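各位好，又到了交进展报告的时候。上次那份写得太像填表，Noelia Zabala看完回了我一句“读不下去”，所以这回我就照平时说话的样子写，该有的数字都放在里面，您要是嫌啰嗦，直接跳到后面讲钱的那一段也行。

先说这段时间最大的一件事：口述史的录音终于录过半了！我们给“Wudport老码头人家”这个项目定的目标是采访码头区的老住户、老船工和开过铺子的人家，把他们讲的东西录下来、转成文字，再配上他们家里的老照片和票据，做成一套可以在图书馆里借、也可以在网上听的资料。到我写这份报告为止，录完的访谈是181段，长的有一个下午，短的只有一支烟的工夫（有位老先生讲到一半要去接孙子，讲了一半就是一半，我们照样收）。

讲讲过程吧，因为光看数字看不出来这里头的起伏。十一月那阵子最难。天冷，老人家不愿意出门，我们原来设想的“请大家到社区活动室来讲”基本行不通，来的总是那几张熟面孔，而且人一多就互相抢话，录下来一团糊。后来是Issa Issa提议干脆上门，带一支录音笔、一包茶叶，坐到人家厨房里去聊。效果马上不一样了。人在自己家里话就多，讲着讲着会站起来去翻柜子，翻出一本航运公司的旧工作证，或者一张欠条，欠的是两筐咸鱼的钱，到现在也没还。

上门也有上门的麻烦。厨房里冰箱嗡嗡响，楼下有人剁肉，有一段很好的讲台风的录音里面从头到尾有一只鹦鹉在插嘴。我们试过请人家把冰箱关掉一会儿，结果有一次走的时候忘了提醒开回去，第二天我拎着水果上门赔礼，人家倒是笑着又给我讲了一段，那一段后来还成了展览的开场。所以现在我们出门前有一张小纸条，最后一行写的就是“冰箱”。 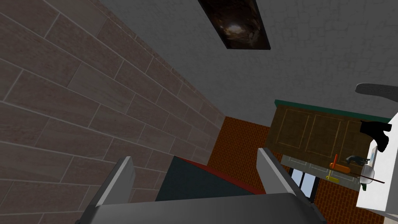

Emiliano Campos
Wudport口述史项目 负责人

接着说转写。这是我低估得最厉害的一块，上次报告里我还说“预计进展顺利”，现在看真是脸红。码头区老人讲的话是几种口音混在一起的，里头夹着船上的行话、早年外来水手留下的词，还有一些连他们自己的儿女都听不懂。我们一开始用软件先过一遍，再由人来改，结果改的时间比从头打还长。软件把“缆桩”听成“懒装”，把一位老太太的小名听成了一种蔬菜，她自己看了稿子乐得不行，说以后就叫这个了。

所以转写的办法改了：每一段由两个人听，一个打字，一个校，碰到谁都听不懂的词就记到一本词表里，攒够一批再拿回去问讲的人。词表现在收了889条，这是原计划里根本没有的东西，可我觉得它可能会是整个项目里最耐用的一样成果。有学校的老师来问能不能拿去上课用，我说等校完了一定给。Cayetano Robles在管这本词表，他做事极细，每个词条后面都注明是谁讲的、在讲什么事情的时候讲的、还有没有别的说法。光是“退潮”这一个意思，词表里就有好几种叫法，看您是打鱼的、装货的还是在滩上捡蛤的。我自己最喜欢的一条是“吃风饭”，意思是船开不出去，一家人坐在门口等天气，没有进账的日子。讲这个词的老船工说，他小时候以为风饭真是一种饭。

转写的进度确实落后了，这个我不瞒您。录音过半，校完的稿子还没有过半，差距主要压在夏天那批录音上，那批录得早，经验不足，杂音大，听起来最费劲。我的打算是先把后来录得清楚的那些校完、交出去，让大家早点听到、读到，夏天那批放在后头慢慢啃。顺序变了，总量不变，最后要交的东西一样不会少。

老照片和票据的扫描倒是超出预想。本来以为老人家舍不得拿出来，结果只要答应当面扫、当面还，绝大多数人家都肯。扫描仪是从Griltico租的，便携的那种，往餐桌上一摆就能用，就是怕油，所以我们自带一块桌布。扫进来的东西里有结婚照、船票、米店的账本、一套完整的小学成绩单（主人特意交代，算术那一页不许公开，我们照办了）。每一件都签了授权书，写清楚能用在哪里、不能用在哪里，哪天反悔了打个电话我们就撤下来。到现在有2户人家打来电话改过主意，都是因为家里别的兄弟姐妹不同意，我们当天就撤了，双方都没有不高兴。

然后是展览。小展在Echevarría旧仓库的一楼办的，星期六开的幕。说是展览，其实就是16个听音点，每个点一把椅子、一副耳机、一两件扫描放大的东西，您坐下来就有人在耳边跟您讲故事。我原先担心没人有耐心坐，开幕那天下午椅子一直不够，有的人站着听，有的人听完不肯走，跟旁边的陌生人对起话来：“你说的那个杂货铺，是不是门口有棵歪树的？”这种对话我们应该录的，可惜没录，下回要在门口放一张桌子，专门接这种话头。

展览也有没做好的地方。字太小，这一条几乎每位上了年纪的观众都提了，我自己也五十多的人了，摘下眼镜看了一眼，确实不行。说明牌已经重新印过，字大了，话也删短了。还有耳机，有两副一开始左边没声音，Chaiwat Boonchu蹲在地上修到中午才修好。他原本是来帮忙搬椅子的，现在我们的设备全归他管，他没有推辞，我就当他答应了。再有就是入口那个台阶，坐轮椅的观众要从后门绕，后门又没有指示。我们当天手写了一张贴上去，后来换成了正式的牌子，但说到底应该一开始就想到。

钱的事情。总的来说没有超支，但各项之间有挪动，我得跟您说清楚。活动室的租金省下来了一大块，因为大部分访谈改成了上门；省下来的这一块挪给了转写，按小时付给听校的人。交通费比预算高，码头区那几条坡路，背着扫描仪走上去实在吃不消，下雨天我们就叫车了。录音资料的存储和备份用的是Sostex的服务，一份在线上，一份存在硬盘里锁在图书馆，费用跟当初的报价一样。明细表随这份报告一起附上，每一笔挪动旁边我都写了一句说明，您看着哪里不清楚就圈出来问我。

有件事想提前跟您商量。词表这个东西，原来的预算里没有印刷费。我很想把它印成一本薄薄的小册子，不求漂亮，能揣在口袋里就行，送给每一户接受过访谈的人家，剩下的放图书馆和学校。我已经去问过两家印刷店，报价单也放在附件里了。如果能从下一期展览的布置费里调一部分过来，就不用另外申请。展览那边我们打算沿用现在的椅子和耳机，布置费确实用不了那么多。您看行不行？不行的话，我们就先做电子版，纸的以后再想办法。

下一步的安排大致是这样。访谈继续上门，重点放在还没怎么录到的两类人：一类是当年在码头上做饭、洗衣、补网的妇女，她们总说“我有什么好讲的”，一开口却停不下来；另一类是后来搬走的人家，Noelia已经联系上了几户，愿意在电话里讲，我们正在试哪种录法听起来不那么像隔着一床棉被。转写按刚才说的新顺序走。听音点会撤下一半换新的，把观众问得最多的台风那一年单独做成一组，鹦鹉那段也放进去，原声，不剪。

另外有一位讲述人在这段时间里走了，是那位讲盐仓的老先生。他的录音是完整的，稿子他自己也看过、改过。家里人来展览上听了两遍，问我们能不能拷一份带回去，我们当场就拷了。往后我们定了个规矩，每一户录完都主动送一份完整的录音，不等人家开口。这笔存储卡的钱很小，我记在杂项里了。

您要是有空，欢迎来旧仓库坐坐，下午人少，椅子随便挑。我推荐靠窗那一把，耳机里讲的是夜班船怎么在大雾里靠岸，讲的人嗓门很大，音量记得先调低一点。附件一共三份：费用明细、印刷报价、词表的样页。有问题直接打我电话，晚饭前都在。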